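Unit 6: Sorting and Storing Parts
Instructor: Frøydis Brekke

Loose parts are kept in open-top metal bins. Read pages 2 to 13 of the Vurnville shop manual before lab.

1. Keep one kind of part to a section if you can.

2. If two colors share a section, count each color separately and write both numbers on the bin card. The front section of this bin has three reddish-brown bars and three dark green blocks, so the card reads 3 and 3.
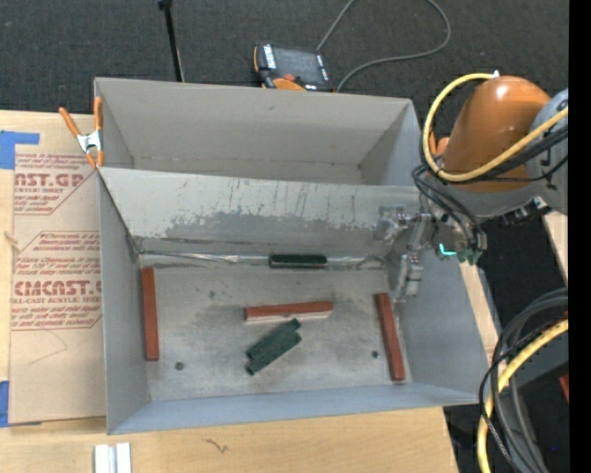 3. Leave the rear section empty until the front count is signed.

Homework: problem 2, due next lab.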